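Chapitre 8
Le linge, ou l'art de saisir ce qui n'a pas de forme

Au programme de ce chapitre
8.1 Objets rigides, objets mous
8.2 Choisir un point de prise
8.3 Lire un pli dans une image
8.4 Enchaîner les gestes : prendre, lever, poser
8.5 Le carnet d'échecs
Projet : une manche, un bac, une équipe

Vous sortez du chapitre 7 avec un programme qui attrape un cube, le soulève et le repose à l'endroit voulu. Vous en êtes fiers, et il y a de quoi. Gardez une copie de ce programme dans un dossier bien rangé : il ne servira presque pas dans les pages qui suivent.

Un cube a la politesse de rester un cube. On mesure son côté une fois, on l'inscrit dans une variable, et la variable reste vraie jusqu'à la fin du trimestre. Un vêtement n'offre aucune garantie de ce genre. Posez un chandail sur une table, soulevez-le, laissez-le retomber : c'est un autre objet. Il a la même masse, la même étiquette, le même trou au coude, et votre programme ne le reconnaît plus.

Le club de robotique du collège Ellery l'a appris au mois de mars, à quelques semaines de la coupe Tokis. L'épreuve tenait en une ligne du règlement : « Ranger les vêtements présents sur la table dans le bac prévu à cet effet. » L'équipe, baptisée Flirside à la suite d'un vote dont plusieurs membres contestent encore la régularité, avait prévu 3 séances pour cette ligne et tout le reste du mois pour la décoration du stand. Elle en a consacré 9 au linge. Le stand a été décoré dans l'autobus.

Sa responsable, Ebony Cartwright, enseignante de sciences, avait demandé aux élèves d'écrire, avant la première séance, ce qui risquait de mal tourner. La liste comportait la panne de courant, le vol du matériel et la grippe. Le tissu n'y figurait pas. Conservez cette idée pour votre propre projet, et relisez votre liste à la fin : l'exercice est instructif, quoique un peu vexant.

8.1 Objets rigides, objets mous

Pour décrire la position d'un objet rigide dans l'espace, six nombres suffisent : trois pour l'endroit où il se trouve, trois pour son orientation. C'est ce que nous avons appelé la pose. Pour un objet mou, il faudrait en principe donner la position de chaque point de sa surface. Un ordinateur peut en stocker beaucoup, mais il faudrait d'abord les mesurer, y compris ceux qui sont cachés sous un pli, et le tissu s'arrange pour en cacher la plupart.

On appelle objet déformable un objet dont la forme change sous l'effet des forces exercées pendant la manipulation. Une corde, une éponge, un sac en plastique et une crêpe en font partie. Une boîte de conserve aussi, si l'on serre assez fort, mais dans ce manuel nous la compterons parmi les rigides et vous prierons de ne pas serrer.

Puisqu'on ne peut pas tout mesurer, on triche, c'est-à-dire qu'on modélise. Trois simplifications reviennent souvent :

On ignore la forme complète et on cherche un seul bon point de prise.
On choisit un repère facile à retrouver d'un essai à l'autre : un col, un ourlet, un poignet.
On accepte que le résultat soit laid, pourvu qu'il soit dans le bac.

La dernière a soulevé un débat au sein de Flirside. Angus Maihi, chargé de la programmation, tenait à un chandail plié en quatre. Le règlement disait « ranger ». On a relu le règlement à voix haute, puis on a relu la définition de « ranger » dans le dictionnaire, et la séance s'est terminée là.

8.2 Choisir un point de prise 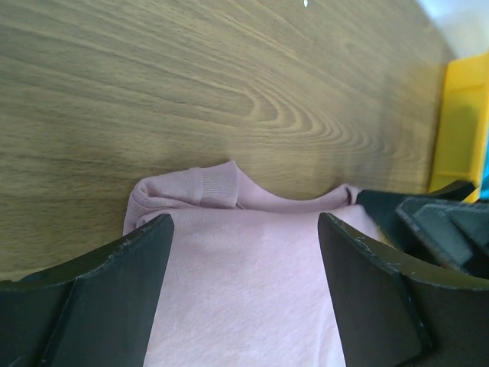 Une pince à deux doigts ne sait faire qu'une chose : rapprocher ses doigts. Tout le talent consiste donc à décider où l'amener et dans quel sens la tourner avant de fermer. Sur un tissu étalé à plat, elle risque de glisser sans rien saisir ; il lui faut du relief, par exemple un repli qui dépasse assez pour passer entre les doigts. Le vêtement rose en propose un du côté gauche, là où la manche s'enroule, et son poignet côtelé fournit en prime un repère : ces fines rayures se distinguent bien du reste du tricot, beaucoup plus lisse. Méfiez-vous en revanche des veines du bois, qui dessinent elles aussi des lignes serrées. Un détecteur de rayures réglé trop généreusement désignera la table comme le plus grand poignet jamais tricoté et y enverra la pince avec une parfaite assurance.

La couleur aide à écarter cette erreur. On isole d'abord les pixels du vêtement, puis on cherche les rayures à l'intérieur de cette zone seulement. L'ordre des deux opérations compte, et nous vous laisserons découvrir à quel point dans l'activité qui suit.

Activité 8.A : trente prises à la main
Matériel : un vêtement à manches longues, une table, une pince à linge, un carnet.
Laissez tomber le vêtement sur la table sans l'arranger. Avec la pince à linge, et elle seule, saisissez-le puis levez-le. Notez l'endroit choisi et ce qui s'est passé. Recommencez jusqu'à obtenir 30 essais. Ne trichez pas avec l'autre main ; votre robot, s'il n'a qu'un bras, n'en aura pas davantage.
Classez ensuite vos essais selon le point de prise, puis comparez votre tableau à celui d'une autre équipe.

Vocabulaire à retenir
Point de prise : endroit de l'objet où se referme la pince.
Repère : détail visible qui permet de retrouver une même partie de l'objet d'un essai à l'autre.
Segmentation : séparation des pixels de l'objet et de ceux du fond.

La section 8.3 reprend les relevés de l'activité. Apportez votre carnet, même si les pages en sont froissées.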